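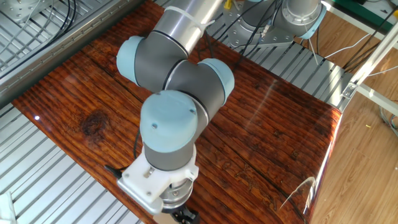
Keeping a small repair shop open: Nadine Darwish on tables, chairs and saying no

Nadine Darwish starts work at six, before the phones do. By the time I arrive she has already stripped the seat off a dining chair and is picking old staples out of the rail with a screwdriver she ground down for the job.

"You can buy a proper staple lifter," she says. "I own two. This one's better."

Her shop is in Holby, in what used to be a tyre place, and it has been there for long enough that people have stopped giving directions by the tyre place. She took it over from her uncle, Marwan Darwish, who still comes in most mornings and still has opinions about glue.

She didn't plan on furniture. She trained as a bookkeeper and came in to sort out Marwan's invoices, which he kept in a biscuit tin. "I was meant to be here for a month. He had jobs finished that he'd never billed for. I rang one woman about a sideboard and she said she'd been wondering when somebody would call."

She learned the trade at the bench, mostly on chairs. Chairs are the bulk of the work, she says, and they nearly always fail in the same spot, where the side rail meets the back leg. People lean back on them. Then someone squirts glue into the gap and leans back on them again.

"The glue over glue is what costs you. If it came to me with a clean break I could have it back to you in a couple of days. Once there are three kinds of glue in the joint I've got to get all of that out first, and that's the bill."

The bill is a sore point in the trade. Nadine charges $196 to take apart and reglue a standard dining chair, and she puts the price on a card at the counter so that nobody has to ask. Some people read the card and leave. She doesn't mind. A new chair can be had for less, and she tells customers so.

"If it's a cheap chair and they don't love it, I'll say don't do it. Marwan hates that. He'd fix anything. He once spent most of a week on a stool."

"It was a good stool," Marwan says from the back.

Tables are a different conversation. Most of what comes in has a heat mark or a water ring, and the owner has usually tried something off the internet before bringing it in. Mayonnaise is common, and so is toothpaste. Nadine says toothpaste is the worse of the two, as it's an abrasive and leaves a dull patch in a shiny finish that is harder to hide than the ring was. Her own advice is to leave a white ring alone for a few days, as it will sometimes fade by itself. A black one has gone into the timber, and that means refinishing.

She is wary of promising a match. "Colour moves. A top that's sat by a window for 36 years isn't the colour it started, and the leaf that's been in the cupboard is. I can get them close. I can't get them the same, and I say that before I start."

Money was tight in the first years. Rent went up, the van died, and a café fit-out she had bought timber for was cancelled. What helped was a standing arrangement with Maysoun Abu Hammour, who runs a function hall called Sabbagh and goes through chairs at a rate Nadine describes as heroic. The hall has roughly 200 of them. Each December, once the wedding bookings thin out, the worst come over in a hired truck and are worked through by the end of the following month.

"That's our wages for the slow part of the year," Nadine says. "Maysoun could replace them. She's done the sums and it's still cheaper to have me do it, but only just."

There are 4 people on the payroll, counting her. Wanpen Yensuk does the upholstery and caning. Dae-han Cheon came as an apprentice and now handles most of the veneer work, which Nadine has never had the patience for. She would like to take on another apprentice but has had trouble finding one who stays past the sanding.

"They think they'll be making things. You're mostly cleaning things. The first year is cleaning."

I ask what she would tell someone with a wobbly chair at home. Stop sitting on it, she says, and keep any bits that fall off. People throw out the splinters. She'd much sooner be handed an envelope of splinters than have to cut a patch.

Marwan brings out coffee and sets it down on the bench. Nadine moves his cup onto a scrap of ply and goes back to the staples.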